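Workshop Notes > Surfaces > Wood-look tops

Print this page | E-mail this page

Cleaning and looking after a pale wood-look table top

Quick version for those in a rush: dust first, damp cloth second, dry cloth third, with the grain the whole way. Long version below.
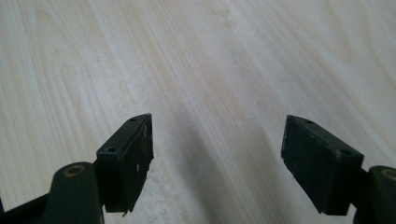 Pale top, creamy base with faint beige and gray grain. Cathedral pattern at upper right.

Wrote this up in March after the third person asked me the same thing. We have a lot of these light tops in the Trelcombe workshop and they all get treated badly. Coffee, tape, marker, somebody's lunch. Pale ones show everything except dust, and then the dust gets dragged around and you've got fine scratches you only notice when the light is low.

First, work out what you've got

Smooth pale tops come in a few kinds and they don't all want the same thing. Laminate, veneer with a lacquer on it, solid wood with oil or wax. From a couple of feet away they can look the same.

Check the edge. Get down at table height and look. If the grain on top carries over and turns into end grain on the short side, probably solid. If there's a thin strip stuck on all the way around, laminate or veneer.

Check for repeats. Printed grain repeats sooner or later. Find one shape you can recognize, a narrow oval or a knot, then go looking for its twin farther down. On a small top you may not find one, so no twin proves nothing.

Check with water. One drop, somewhere out of the way. Leave it a few minutes. Sits up in a bead, you have a sealed surface. Goes flat and leaves a darker spot, it's oil or bare wood and you should stop here and read the oiled section at the bottom.

Still not sure? Treat it as lacquered veneer. That's the fussy one and what's safe for it is safe for laminate.

What you need

Two soft cloths, old T-shirts are fine, cut the seams off
A soft brush or a vacuum with the brush end
Small bowl of lukewarm water
Dish soap, the plain kind
Plastic scraper, or an old store card
Rubbing alcohol for marker and glue (test first)
A desk lamp you can move

Skip the melamine sponges. They work, sure, but they work by sanding. Same goes for scouring powder and the green side of anything. You'll get a dull patch and it stays.

Step 1. Clear it

All of it. Not pushed to one end. I've done the pushed to one end thing for years and the line where the stuff was is still there.

Step 2. Dust, dry

Brush or vacuum, light pressure. Get the crumbs and grit off before any water goes near. Grit plus a wet cloth is just sandpaper. Follow the long streaks of the grain – if they run on a diagonal, go on a diagonal. Feels odd on a rectangular table but any faint marks you do leave will sit in with the pattern.

Where the grain fans out or makes those long ovals don't try to trace them, you'll be there all day. Pick the general direction and stay with it.

Step 3. Lamp check

Turn the overhead lights off, put the lamp down low at one end and look across the top from the other. Even light from overhead washes a pale surface right out and you will miss things. Low light from the side picks up rings, glue, tape residue, greasy palm prints along the front edge.

Put a bit of masking tape next to each problem so you can find it once the lights are back on. Ward Van Loon does it with pencil and then has pencil to clean off. Use tape.

Step 4. Damp wipe

One small squirt of soap in the bowl. More soap means more rinsing. Cloth in, wring it hard, wring it again. It should feel cool and leave a film that's gone in under a minute. If it leaves puddles it's too wet.

Start at the far end, work toward yourself. Overlap the passes a bit. Fold the cloth to a clean side often, and change the water when you can't see the bottom of the bowl.

Go easy at seams and edges. Water gets in under edging and swells whatever board is in there, and swollen board doesn't go back down. The one bad top in our back room went that way, 43 inches of edge lifted from one plant pot with no saucer.

Step 5. Rinse wipe

Same again with plain water. People skip this. Soap left on a light top dries as a grayish haze and then everyone thinks the finish has worn out. Wipe again with clean water first before you decide anything is ruined.

Step 6. Dry it

Second cloth, straight away, with the grain. Don't let it air dry, you get drip marks. Run the cloth around the edge last and underneath the lip too.

Stubborn stuff

Do these after the general clean, one at a time.

Tape residue. Warm it a little with a hairdryer on low, moving the whole time, then push it with the plastic scraper held almost flat. What's left comes off with a drop of cooking oil on a cloth. Then soap, rinse, dry. On an oiled or bare top skip the cooking oil, it can leave a stain of its own.

Permanent marker. Rubbing alcohol on a cotton swab, not poured on. Test somewhere hidden first, some lacquers go sticky. Dab, lift, new swab. Keep rubbing with the same swab and you turn a line into a purple cloud.

Cup rings. On laminate, usually just dried coffee and comes off with a damp cloth left on it for five minutes. On lacquer a white ring is moisture in the finish. Leave it alone for a couple of days with air moving in the room. Lots of them fade by themselves.

Dried glue. White craft glue softens under a warm damp cloth, ten minutes, then scraper. Super glue, don't. Acetone will take the glue and maybe the finish as well. I've left two blobs on mine.

Black scuffs. Rubber feet, rubber pads, chair arms, anything dark and soft that gets dragged. A clean white pencil eraser gets most of them. Short strokes with the grain, brush off the crumbs. If it's still there, a tiny bit of dish soap neat on a damp cloth, then rinse well.

Ballpoint. Same as marker but slower.

Fine scratches

You can't take them out of laminate. You can make them less obvious. Get the surface properly clean, then a thin wipe of a clear furniture polish, buff till it doesn't feel slick. It fills a bit and evens the shine. Goes away in a few weeks, do it again or live with it.

On lacquered veneer Akash Singhal swears by Barnska, the clear one, tiny amount on a cloth. I tried it on two tops and it was fine, no yellowing so far. The Leemans cream I'd keep for darker wood, on a pale top it left a warm cast I didn't like. Might of been too much on the cloth.

Don't use the colored wax sticks on creamy tops unless you've got the exact shade. Most of the "light oak" ones go on orange.

If you have to sand

Only solid wood, and only if you're ready to do the whole top. Never spot sand. And never laminate – the pattern is a thin layer and once you're through it you're through it.

Veneer, technically possible, realistically no. Too thin, and I've gone through at a corner myself.

For solid: 300 grit by hand on a flat block, with the grain, light, just enough to take the fuzz and surface marks off. You can go on up to 2000 if you want it glassy but under an oil finish there's no point, the oil won't soak in evenly. Vacuum, wipe with a barely damp cloth, let it dry overnight before anything goes on.

If it's your oiled top

No soaking, no alcohol. Dry dust, barely damp wipe, dry right after. When water stops beading it needs oil. Thin coat, clear oil meant for light woods (ordinary linseed turns it yellow). Leave it for 15 minutes, wipe off everything that hasn't gone in, and then wipe off some more. Sticky next morning means you left too much on. Rub with a cloth and a little fresh oil to loosen it, then wipe dry.

Oily rags get laid out flat outside to dry. Don't ball them up in the trash, they can catch fire on their own. Please do this one even if you skip the rest.

Keeping it decent

Felt or cork under anything heavy. Check the felt now and then, grit gets in it.
Saucer under plants. Always.
Lift things, don't slide them.
Cutting mat for knife work. A pale top with no mat under the knife lasts one afternoon.
Move stuff around if the table gets sun. Otherwise you end up with a lighter table with a darker rectangle where the monitor was.
Wipe spills when they happen, full clean every 7 weeks or so if it's a work table. Kitchen table more often, obviously.

We do the long bench at Taltisent on the same schedule and it's held up alright. One end is duller than the other, that's from before, somebody went at it with powder cleaner.

A note on matching

If you're replacing one top and want it to sit next to an old one, take a photo of the old one in daylight with a sheet of plain white printer paper on it. Shop lighting makes every cream look the same. Look at the grain lines as well as the base color, beige lines and gray lines read very different side by side even when the background is a match. And ask for a sample the size of a dinner plate at least. The little chips show you one streak and none of the pattern.

Same grain direction on both, or the join will bug you forever.

Print this page | E-mail this page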